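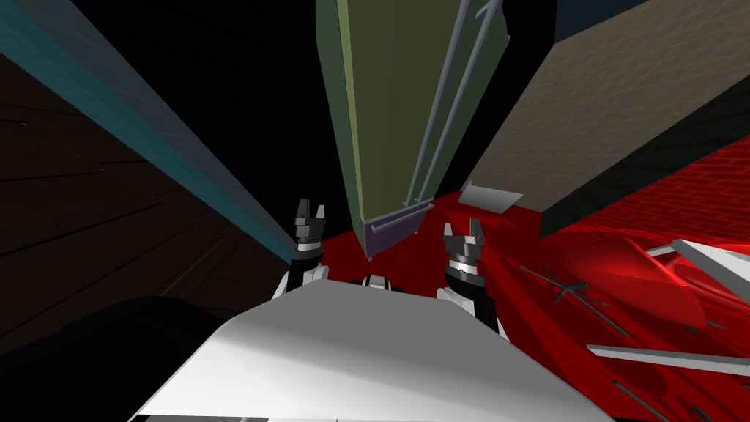 Brincombe wants to know why I'd build a whole kitchen in the simulator when the real arms are sitting six feet from my desk in the shared shop. Fair question, and I promise there's an answer coming, it just takes me a few posts to get anywhere!

Mostly it's nerves. The real pair cost me two winters of overtime, and I've already stripped one wrist gear by being impatient. In the sim I can run 306 tries overnight and the only thing that gets hurt is my pride.

The project is called Osevico, by the way (long story, my sister lost a bet). Two arms, one torso, two-finger grippers, and a kitchen I keep repainting in colors no sensible person would cook in. Red floor stays. I like it.

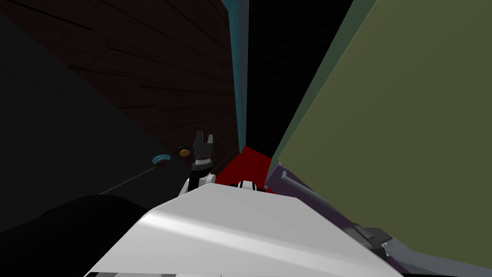 **Back room, Alaoui Workshop – 20 June 2023**

Evening, everybody. Today was all about the handle on the purple panel. I moved the right gripper up next to the bar and spent far too long fussing over the wrist angle – a little more tilt, a little less, tea, a little more.

The left arm just gets to point at the ceiling for now. Its turn with the dishes comes later, once I've sorted out the reach on that side.

Next up is a batch of 100 approaches with the handle shifted a bit each time. If those look decent I'll try it on the real arms in July, with the speed turned way down and my hand on the stop button.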